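Chapter 2
Cups, Trays and Racks: Arranging Small Things

I came to this subject by way of a cupboard. When I moved into the flat over the Leka bakery I owned 26 cups and one shelf, and for most of that March I stacked them, unstacked them, and went hunting for the one I wanted (always at the bottom, always!). My neighbor Yolanda Correa watched me do this one morning and asked why I didn't just use a tray. I had no good answer, so I bought a tray.

Chapter 1 dealt with big things: tables, beds, the sofa that won't go round the corner. Now we get to the small stuff, and I'd like to start with cups, which are light and cheap, and you probably have a few within reach. Go and get five of them if you can. Different colors are best, so we can talk about "the yellow one" without getting muddled.

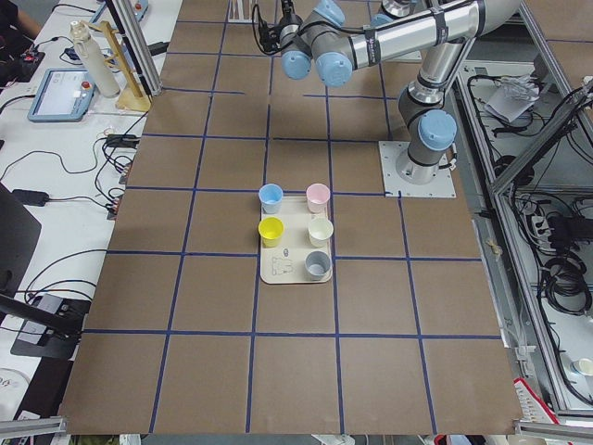 Figure 2.1 Five plastic cups on a beige tray, with one place left open.

Look at the open place for a moment. Two columns with room for three cups each makes six places, and five cups fill all but the lower left. I call that kind of place a gap, and we'll use the word all through the chapter. A gap is handy. You can slide a cup into it, and that frees up another place, and so on, until you've changed the whole arrangement without lifting anything off the tray. Try it with your own five before you read on. Can you get the yellow cup to the bottom row in a single slide?

A tray is only one sort of holder, though. A rack works differently: it has pegs, and the pegs decide where a cup can go. On a tray you can be sloppy and leave a cup a bit crooked, and mine usually are. 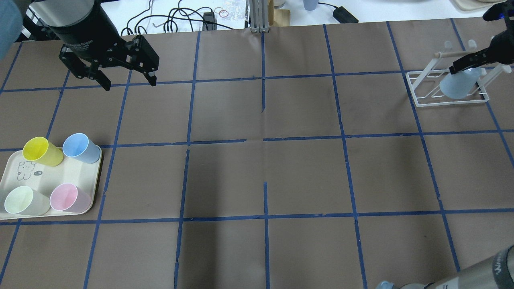 Figure 2.2 Two kinds of holder: four cups on the tray, a pale blue one in the white wire rack.

My friend Nassoro Mfaume washes up in a café in Tumton and gets through 104 cups on a busy Sunday. He swears by racks for washing up and trays for carrying, and he fills a tray from the far side toward himself so his sleeve never knocks a rim. I've copied him ever since he told me.

Next we need a way to write an arrangement down. I name the rows top, middle and bottom, then read each one left to right, and a dash stands for a gap.
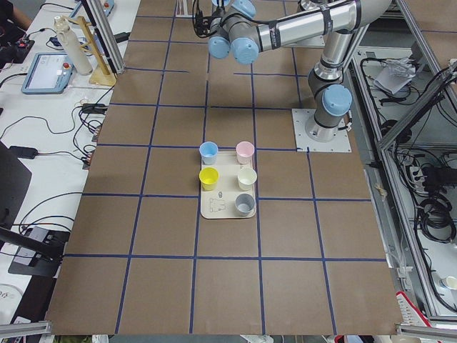 Figure 2.3 Top: blue, pink. Middle: yellow, white. Bottom: –, gray.

Write down your own tray the same way and keep the paper by you. We'll want it in Section 2.1, where the gap starts to move.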